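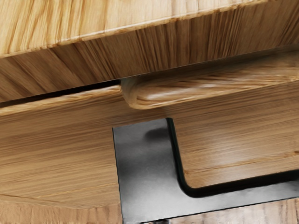

Print this page | E-mail this page

Progress report, Work Package 4: simulated contact tasks on wooden furniture
Prepared by Irja Kiiskinen for the Hedarau program office
October 2019

Status

The simulation part of the work package is complete. The hardware part has started and is behind the plan agreed in April. No change to the budget is requested.

Method

The policy receives the wrist view and the joint positions, with no depth input. Training is done entirely in the Rulladis simulator. The furniture models use light wood textures with a separate grain direction for each part, so that a board, its edge and a rounded rail differ in pattern while staying close in color. We chose this on purpose. In the earlier models each part had its own flat color, and the policy learned to find the rail by color alone. Performance dropped as soon as the colors were made equal.

Lighting is set mostly from above. Narrow gaps between parts render close to black at this setting, and the policy appears to use them as a cue for height. A test with the gaps artificially lightened is planned but has not been run.

Results

Training was repeated with 8 random seeds. Each resulting policy was tested on 40 start positions not used in training. With grain textures, the median seed reached the rail without touching the board in 36 of the 40 trials. With flat colors made equal across parts, the figure was 21. Most remaining failures occur when the finger is already close to the board at the start and hides much of it from the wrist view. Adding the previous 16 views as input did not reduce these failures and doubled training time. The option has been dropped.

Hardware

The Kröger arm at the Oltotbridge laboratory has been mounted and calibrated. The force sensor drifts over long sessions and is being replaced under warranty. No transfer results are reported for this period.

Next period

1. Run the lightened-gap test.
2. Repeat the 40 start positions on the arm.
3. Deliver the texture set and training scripts to the program office.

Print | E-mail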